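Search this site Go Advanced search

3.2 Where people keep ketchup, and what they call it

The second part of the survey was on table sauces. We had not planned a whole section on them. The pilot round in Drurham kept bringing them up, mostly ketchup, so Bimla Vashisht added seven questions and we ran the longer form in both towns. All told 1258 households sent back a form we could use. Forms with the storage page left blank were dropped. Forms with only the naming page blank were kept, see 3.4.

The main question was simple. Where is the ketchup right now? Not where should it be. We asked people to go and look before they wrote anything down, and to tick fridge, cupboard, counter or table, or other. "Other" turned out to be garages, a camper van, a desk drawer at work. Glenys Hartley coded these by hand.

Fridge was the most common answer in both towns. Second place is where they split. In Drurham it was the cupboard. In Grarkell it was the table, left out between meals, and this held for small and large households alike. People who left it out tended to say their parents did the same. People who used the fridge gave reasons: the label says so, it lasts longer, a spouse insisted. Hardly anyone with a cupboard bottle gave a reason at all. One wrote "its where it goes".

Age of the person filling in the form made less difference than we thought it would. Number of kids made more. Homes with young children were more likely to have the bottle out, and more likely to own a second one. The second bottle was often a smaller size, bought for trips and then never used up.

Container shape matters too, or seems to. Squeeze bottles were stored cap down in most homes that had them, glass ones upright, nearly always. A few people wrote that they had changed where they kept it when they changed the bottle, since a tall one would not fit the door shelf. We did not ask about this directly and should have. 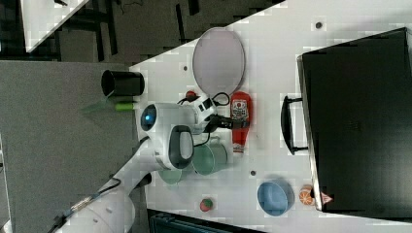
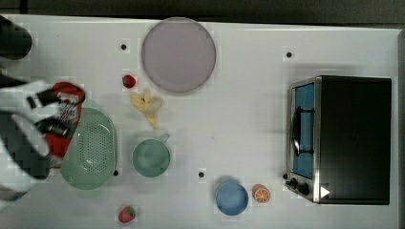 Figure 4. Items on a white tabletop.

Naming was messier. We asked for the word used at home, not the word on the label. "Ketchup" by a long way, then "red sauce", then "tomato sauce", then a tail of family words, some used by one household only. Vikas Sachdeva went through the tail and grouped what could be grouped. 63 words would not go into any group and are listed in the appendix as written, spelling and all. Several are clearly a child's first try at the word that stuck. Two households gave different words for the bottle at home and the packets that come with takeout, and we wish we knew how common that is.

Where both parents grew up in the same town the home word was nearly always that town's word. Mixed households were split. There was a weak lean toward the word used by whoever did the cooking, but the counts get small fast and we would not push it.

A note on packets. Around half of the homes said they kept loose sauce packets somewhere, most often in a drawer with other things (batteries, string, menus). Almost none of them said they used them. When asked why they kept them the usual reply was that throwing them out felt like a waste. Nazma Matubbar's follow-up interviews go into this more and will be writen up on their own. The drawer itself had a name in many homes, which we also did not ask about, and people told us anyway.

Limits. The form went out in March, when few people are grilling, and summer habits could well look different. Paper forms were returned more by older people. The table answer in Grarkell may partly come from how houses there are built, small kitchens with the table right in them. Floor plans were not colected. Siiri Pētersons has suggested a short repeat in the fall with a sketch of the kitchen on the back page, and the form for that is being drafted.

3.3 Mustard and other sauces

Same questions, fewer answers. Mustard was in the fridge nearly everywhere, both towns, no split worth a table.

Filed under: Food & Home, Household Surveys, Word Use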